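Gedby Road Tenants' Association
Minutes of the general meeting, January

Present: five board members, eleven households. Apologies received from two households. Quorum confirmed at 7:05 p.m.

1. Minutes of the previous meeting
Approved with one correction. Under item 4, "boiler" should read "circulation pump." No other matters arising except those listed below.

2. Heating, Block B
The board reported on the inspection carried out by Flokon. The circulation pump in the Block B basement was found to be running at a constant speed regardless of demand. The pressure relief valve on the return line is past its service date. Flokon quoted for two options: replacement of the valve alone, or replacement of the valve together with a variable-speed pump. The second option requires the heating to be shut off from 9 a.m. until late afternoon on one working day.

A resident of the top floor reported that radiators on the north side do not reach full temperature in the evening. The board stated that the system had not been balanced after the last radiator replacements, and that balancing is included in the second option only.

Vote: second option, carried. Two against.
Action: board to sign the quote and post the shutoff date in both stairwells at least 6 days ahead. 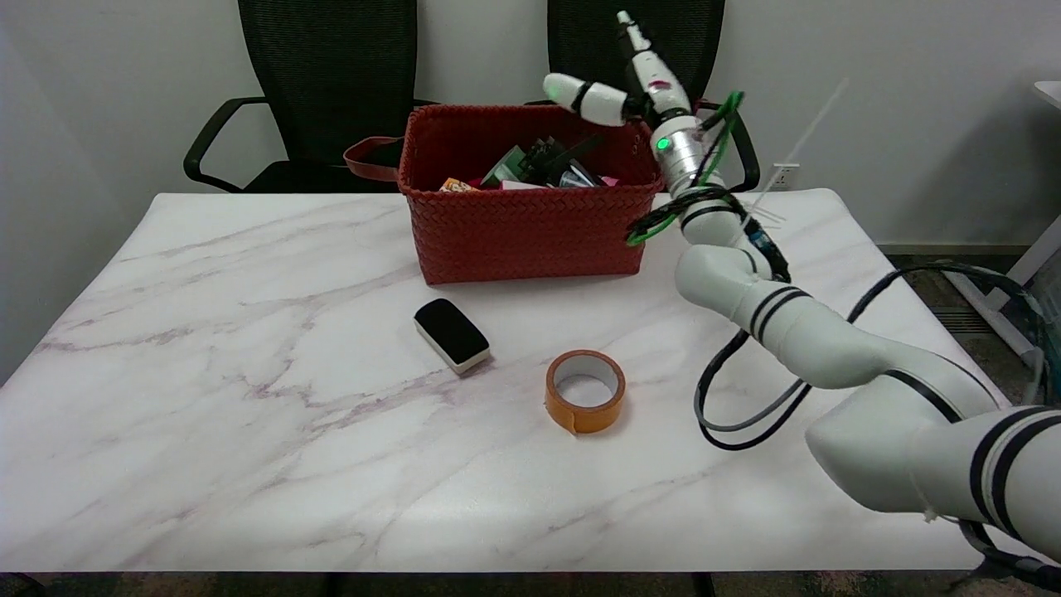 3. Water charges
The main meter and the sum of the apartment meters differed by 241 gallons over the last reading period. The previous difference was larger. The board considers the present figure to be within the tolerance of the meters and proposes no further investigation. One household asked whether the garden tap is metered separately. It is not. The tap is read as part of the common supply and its use is divided by apartment.

It was proposed that a submeter be fitted to the garden tap before the spring. Cost to be obtained. No vote taken.

4. Bicycle storage
The racks on the Dukville side are full. Several bicycles have no tag and have not been moved since the fall. Agreed procedure: paper tags to be attached to all bicycles in the first week of the month; owners remove the tag from their own; any bicycle still tagged at the end of the month goes to the locked cage for a further three months and is then disposed of.

A request to hang bicycles from the ceiling pipes was refused. The pipes are not rated for the load.

5. Entrance door, Block A
The closer was adjusted in the fall and the door now latches, but it slams. Residents on the ground floor have complained of noise after 10 p.m. The board will ask for the latching speed to be reduced. If the closer cannot be set to latch quietly, a replacement will be priced for the next meeting.

6. Common room
Use of the room has increased. The deposit for private bookings was discussed and set at $300, refundable after inspection. Association meetings and the homework group remain exempt. Bookings end at 10 p.m., including clearing up. The key is to be returned to the box the same evening. 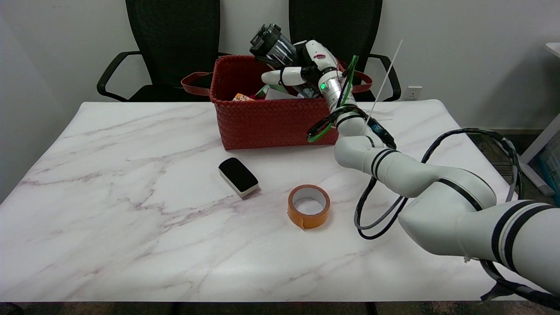
Common room: table with red woven basket, eraser and orange tape.

The request for a second cupboard was deferred until the heating work has been invoiced.

7. Stairwell lighting
The fittings supplied by Górecki have a timer preset to two minutes. Residents with strollers reported that this is too short for the upper floors. The timers can be extended at the distribution board without new parts. Agreed to extend in both blocks.

8. Other business
Salt for the front steps is stored under the Block A stairs and may be used by any resident. The bin for cardboard is not to be used for polystyrene.

Next meeting: March, 7 p.m., same room. Items for the agenda to reach the board in writing one week before.

Meeting closed at 8:40 p.m.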